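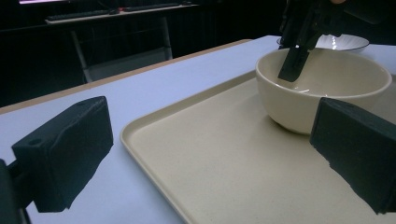

There is one bowl in every kitchen that does more work than the rest put together. Ours is cream, deep and slightly too heavy, and it has been through porridge, bread dough, a christening trifle and a great many clementines. I would save it from a fire before the toaster, the kettle and possibly my own shoes!

So when Brundurel, the little tableware shop above the old ironmonger's, announced a whole season given over to bowls, I was up the stairs on the first morning. Tassanee Nuchit runs the place, and she lets people handle everything. She wants you to pick a bowl up, turn it over, run a thumb round the foot and find out whether your hand likes it (mine liked nearly all of them, which was awkward on the bus home).

The plain cream ones are what I keep going back to. A good glaze catches the lamp and throws it round the inside in thin bright curves, and you find yourself tilting your head to make them move. Then there are the ones with a decorated rim, grey strokes fanning outwards to a fine black edge, and a pale middle left quite alone. Put tomato soup in that. Put anything in that! 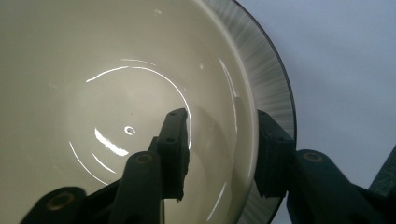 Damian Prantl

Tassanee's advice on laying a table is wonderfully relaxed. Mix your whites. Cream sits happily beside a brighter plate, and a fluted edge looks all the better next to something smooth. A big beige tray pulls odd pieces together, and it saves a second trip to the kitchen too. She owns five trays and uses two.

For washing up she swears by warm water, a soft cloth and no stacking until the foot is dry, as an unglazed ring can scratch whatever sits beneath it. I had been stacking mine wet since January. The christening trifle bowl has eight small marks to show for it, and I've grown fond of every one.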